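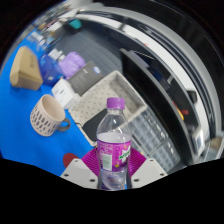 The shared worktable has long been the least regulated piece of furniture in any workplace. Desks are allocated, lockers carry keys and meeting rooms are booked, yet the table in the middle of the room is left to custom, and custom on the whole permits everything. A drinks bottle with a purple screw cap and a mug patterned in dark grey dashes may occupy the same stretch of blue tabletop as a cardboard box and a crumpled lavender bag, and each of them will have been put down by someone who intended to return for it. At Eltberg, the former printing works now let as workshops and small offices, the management has spent the past year attempting to give such tables a settled purpose without making them disagreeable to use.

The undertaking is known in the building as the Table Review. It was approved in January by the tenants' association and is directed by Bhupendra Rajput, head of shared premises, who came to Eltberg from hospital supply. It covers the 17 worktables in common use on the two principal floors, which serve 130 registered tenants and a changing number of visitors. Private rooms are outside its scope, as is the canteen, where a separate agreement with the caterer applies.

Mr Rajput's first step was to forbid nothing. For six weeks his department simply recorded what remained on the tables when the building closed each evening. The record came to 1,277 entries, and its contents were of a kind familiar to anyone who has worked in a shared room. Drinks led the list by a considerable margin, whether in bottles, cups or flasks. Packaging came next, in the form of opened cartons, folded cartons and carrier bags kept for their usefulness. Tools and instruments, which the association had expected to find at the head of the table, accounted for a modest share.

"We had prepared ourselves to write a policy about tools," Mr Rajput said. "The tenants look after their tools very well. They know what they cost. It was the cup and the empty box that required our attention, and those are domestic matters more than technical ones."

## The place of the drink

The question of drinks at the worktable divided opinion more sharply than any other. Several tenants favoured removing them altogether, and cited a spill on the upper floor in which a set of bound drawings belonging to the model-making firm of Mittal was damaged beyond repair. Others observed that the canteen lies at the far end of the building, that it closes in the middle of the afternoon, and that a person engaged on close work for several hours must be permitted to drink something.

The compromise adopted in the spring allows bottles with a screw cap at any table, and allows open cups at a table where no paper originals are laid out. Every drink is to stand on a coaster, and the coaster is to be of a colour that can be told at a glance from the surface beneath it. This last provision has attracted a certain amount of amusement. Its purpose is practical. A coaster that matches the table is not seen and therefore not used, and is eventually found under something else. Red was preferred for the blue surfaces and has remained the usual choice.

There was also a discussion of labels. Brightly printed bottles, it was suggested, were distracting and gave the tables the air of a shop counter. The department declined to intervene. A strong colour makes a forgotten bottle easy to find, and tenants are in any case encouraged to write their initials on the cap. The habit has been taken up unevenly. On the lower floor it is close to universal, while the upper floor, where the design practices are, has shown a marked reluctance to write on anything.

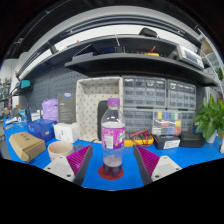

Responsibility for cups was a further difficulty. The building had formerly kept a common stock, purchased plain and in quantity, and had replaced it repeatedly as it dwindled. Under the present arrangement tenants supply their own, and a cup without an owner is placed on a shelf beside the goods lift. After a month it passes to the canteen. Patterned cups are claimed far more promptly than plain ones, and the association has drawn the natural conclusion in the advice it gives to new tenants.

## Boxes kept for their own sake

If drinks are the most frequent occupants of the shared table, cartons are the most persistent. The packaging in which an article was delivered has a curious standing. It is not needed while the article works, and yet few people care to dispose of it while the article might still have to be sent back. It therefore remains where it was opened, at first beside the article and afterwards instead of it.

Grumero, a firm of instrument repairers which occupies four rooms on the lower floor, was asked to assist on this point, its own storeroom being widely admired. Its practice is to give every carton a date on the day it is opened, marked in pencil on the flap. Cartons still within their return period are kept flat on a high shelf with the inner packing in an envelope. When the period has passed they go to the recycling cage without further discussion. The firm's partners were candid that the pencil is the essential part of the procedure, and that before its introduction they had owned a great many boxes for things they no longer possessed.

The Table Review has adopted the method with one change. Small product boxes, of the sort that hold a single device or a set of cartridges, may stay at the back of a table for the duration of a job, standing upright with the printed face outward. Larger cartons may not. The limit was fixed at the size of a shoebox, a measure that required no explanation and has caused only one dispute.

Bags have proved harder to govern. A soft bag does not stack, does not display its contents, and takes up more room when half empty than a box does when full. The department's guidance is that a bag on a table is taken to be in use for that day, and that on the following morning it will be moved to the hooks by the door. Tenants were at first uneasy at the thought of their belongings being handled, and the wording of the notice was revised twice to meet their concerns. It now states that bags will be moved unopened.

## What ought to be within reach

The second half of the review has concerned the things that do belong at a worktable, and where they should be kept. Two forms of storage were recommended after trial. The first is the cabinet of small clear drawers, long established in repair shops and haberdashers alike, in which screws, beads, fuses or clips can be seen without a drawer being opened. The second is the soft fabric bin, which is open at the top and receives flat or awkward articles that would otherwise lie on the work surface.

Each has its weakness. Clear drawers invite neglect of labelling, on the ground that the contents are plainly visible, and a drawer holding three sizes of the same screw is of limited use to the person who wants one of them. Fabric bins invite the opposite fault, being so accommodating that they are seldom emptied. It is accordingly recommended that cabinets be placed against the wall, where a user must stand before them and look, and that no table should have more than one bin.

Brasturier, a bookbinding workshop and one of the oldest tenancies at Eltberg, has dissented from the recommendation on bins and uses shallow wooden trays in their place. The workshop maintains that anything deep enough to conceal an object will in time do so. Its tables are generally agreed to be the clearest in the building, though it has been pointed out that bookbinders require very little that is small and nothing that must be charged overnight.

Surfaces themselves were considered at some length. The shared tables are laid with coloured mats or covered in a plain bright finish, and tenants were asked which they preferred. Of those who replied, 61 per cent favoured blue, chiefly for the ease with which pale and metallic parts can be picked out against it. A minority asked for green, which is understood to be kinder to the eyes in the evening. White was rejected by every workshop that handles ink.

## A matter of manners

The association does not fine its members and has no intention of doing so. Where a table is left in poor order, a printed card is placed on it giving the hour at which it was found and asking that it be cleared before the next session. No name appears on the card. The department reports that fewer are issued now than in the spring, although the table nearest the west entrance, which receives most of the deliveries, continues to account for more than its share.

Mr Rajput was asked whether the tables had perhaps become too orderly for a building whose tenants value their informality. He replied that he had no wish to see bare surfaces. A table in use ought to have work on it, and a person at work ought to have a drink to hand and the materials of the day about them. His concern was with the following morning, and with the next person to pull out a chair.

The trial arrangements run until the end of the year. Tenants are invited to submit written comments on coasters, cartons and the position of the hooks to the premises office on the ground floor, where copies of the full guidance are available in large print on request.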